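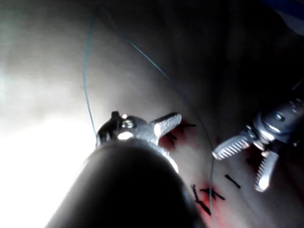 Figure 2. Instrument tips over a pale, fabric-like surface, thin teal-blue suture thread across it.

3.2 Thread handling and knot slippage

Sutures in the store-cupboard study came from one supplier, Nuletix, and were kept at two sites, Olluler and Hirkum. Same box type at both. Olluler is the dry store, heated all year. Hirkum is the basement one, damp, no heating at weekends. We wanted to know if storage changes how well a knot holds, as the leaflet only says "cool and dry" and gives no limits.

In all, 196 lengths were tied and pulled. Four were dropped from the analysis (two snapped while being loaded, two had no site label on the bag). Knots were tied by hand round a smooth bar, one double throw and then singles, ends trimmed to the same length with the gauge. Pull rate was held constant. A knot was called slipped if the ends drew back past the ink mark before the thread broke. If both seemed to happen together we called it a break. This came up more often than we would have liked and is picked up again in section 5.

Thread from Hirkum slipped more often at low load. The gap closed as the load went up and by the top setting we could not tell the two sites apart. Extra throws helped at both sites, but less so at Hirkum. Colour of thread made no difference that we could find, though the undyed lot was small and came from the Olluler shelf only, so not much weight should be put on this.

Time in store was harder to pin down. Stock was rotated at Olluler but not at Hirkum, where new boxes went in front of old ones. So age and damp are tangled together in our data. We tried splitting by the date stamped on the box; the pattern held for the newer stock, for the older stock the spread was too wide to say anything. A proper test would put fresh boxes in both rooms on the same day and leave them alone. Not done here, no time.

Room readings were patchy. The logger at Hirkum lost more than 400 readings over the winter, mostly overnight, and the gaps were left as gaps. We did not fill them in from the outdoor record as Mac Giolla did in the earlier report, the basement does not follow the weather closley enough for that.

One further point on handling. Thread left in the opened packet on the bench kept its curl and was awkward to lay flat, which may well have affected how evenly the first throw was set. From February 2020 all lengths were straightened by hand and rested before tying. Results from before and after the change are are given seperately in Table 2.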